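Studio Diary / Makes & Spaces
4 min read

Hello from the back room! I've been promising a proper look around the new setup since August, and every time I sat down to write it there was something still in a box or a curtain rail on the floor. It's 15th January now and the rail is up, the table is in, and I've run out of excuses. So this is a gallery page, mostly short notes, with one picture from the table and a lot of me going on about boards and lighting.

For anyone new, I make and collect tabletop boards – the kind with pegs and cut-out panels that you can fiddle with for an hour while your coffee goes cold. I call the whole thing Nornside, after the lane I grew up on, and until last summer it lived in the corner of my bedroom. The room I have now is on the ground floor of the old Clutallow building, and it's 22 feet long if you count the bit behind the door (I count the bit behind the door).

First, the curtain. I wanted black and I wanted it heavy, because pale boards look terrible against a white wall and I was tired of fighting with it. I got mine secondhand from a theater group that was clearing out storage. It cost me 60 dollars and most of an afternoon with a steamer, and there are still a few fold lines in it that I've decided to live with. If you have a trick for getting those out, please write in! I've tried hanging it damp and I've tried clothespins along the hem.

The table came next. I went dark again, with a squared-off edge, and I'm so happy with it. My old one had rounded corners and a lip that boards would catch on whenever you slid them toward you. I can slide a big board right up close now and lean over it properly. My back has noticed the difference.

Then there's the light, which is where I lost a whole week. I'd been using a plain white lamp from Barros and it did the job, but in the evenings the room felt like a dentist's office. I swapped it for a color-changing one and went through every setting it has. Green made everything look sick. Orange was cozy but I couldn't tell the pegs apart. Pink-violet won by a mile, and I know it isn't for everyone, but on a pale board it's gorgeous – the whole surface goes soft and sort of glowy.
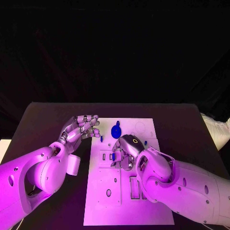 Pale board, blue peg, pink light. Evenings at the big table.

I picked a small blue peg because I kept losing the natural ones. A small upright peg is a tiny thing on a board that size, and with the violet light on I wanted something I could still find at a glance. I tried a few paints before settling on a little pot of enamel from Jivia, which needed two thin coats and a night on the windowsill. Give it longer than the label says if your room is cold.

The recessed rectangle is my favorite kind of detail on a board. I like anything that gives your fingers somewhere to go, and a cut-in panel makes a big flat surface so much more interesting. When I'm cutting one myself I start well inside the pencil line and creep outward with a file, checking the depth as I go, and I round the inside corners just a touch so dust doesn't settle there. An old toothbrush gets out whatever does.

A quick word on storage, since so many of you asked. Big boards go upright in a rack along the short wall, with felt between them. Pegs live in jars by color. I did a full sort over the holidays and ended up with 568 pegs, which was almost twice what I'd guessed, and 67 of those had no board to belong to. They've got their own jar now. I'm thinking of making something just for them, maybe long and narrow, with rows close together, but I haven't drawn it yet.

Still on the list: a better stool, a second rack, and something on the floor under the table so a dropped peg doesn't roll all the way to the radiator. I'd also like a shelf for the filing and sanding things, which currently live in a shoebox – a nice shoebox, but still. I'll post the rack plans once I've drawn them out neatly enough for someone else to read.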